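Odd little places around Floncombe: which guidebook do you use?

tramstop_nell
My sister and I are taking a long weekend in Floncombe in March and would love the kind of guide that sends you down alleys. Somebody at work swears by the Gandden one, but I see there's a newer one by Marisol Okafor. Has anybody walked with both?

bundgaard_bill
Okafor, every time! She has a whole chapter on the steps behind the fish market, 543 of them if you go right to the chapel, and she tells you where the benches are, bless her.
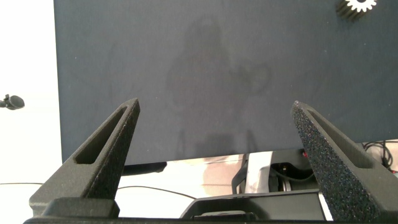
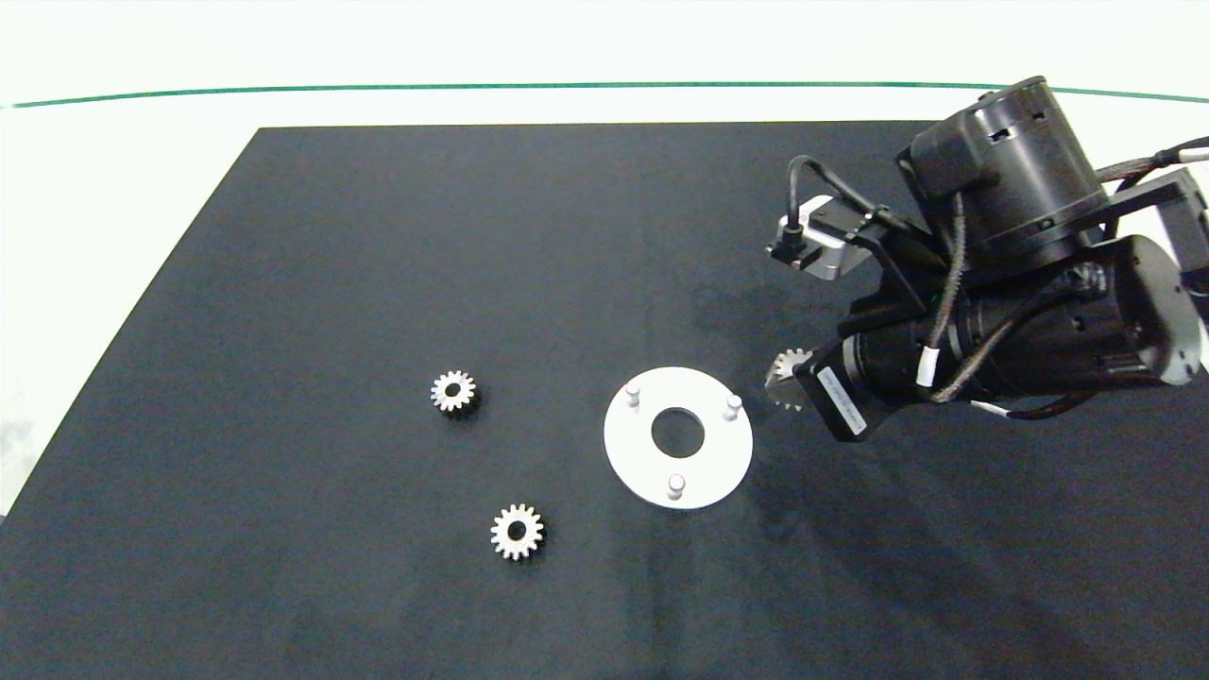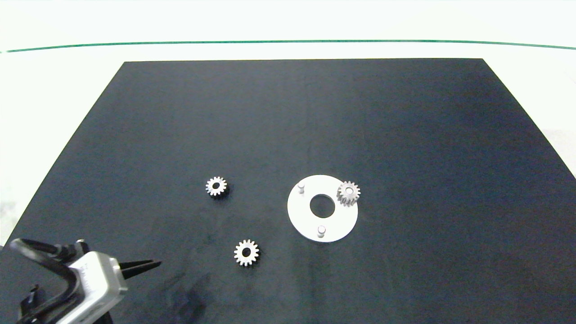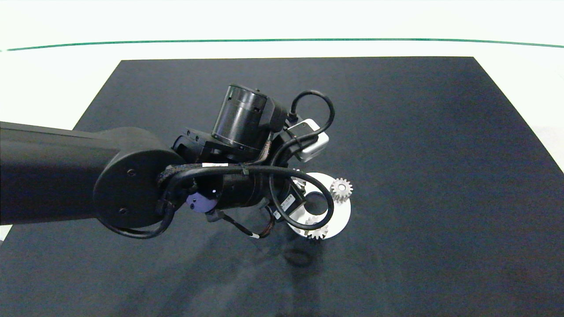 Do take the bus back down, though. My knees and I learned that one the slow way.

pella77
I have to disagree a little, Bill. I love her writing, but her maps are hopeless, and we spent most of an afternoon hunting for the Trurkmont well (the one with 1512 carved over the arch). Gandden had us there in five minutes.

bundgaard_bill
Well, fair enough on the maps. I've lived here so long I never open them.

tramstop_nell
Thank you both, this is lovely. Is the well open in the mornings?

pella77
It was when we went, from 10 until lunch. Ring the bell at the side gate and give them a minute to come down.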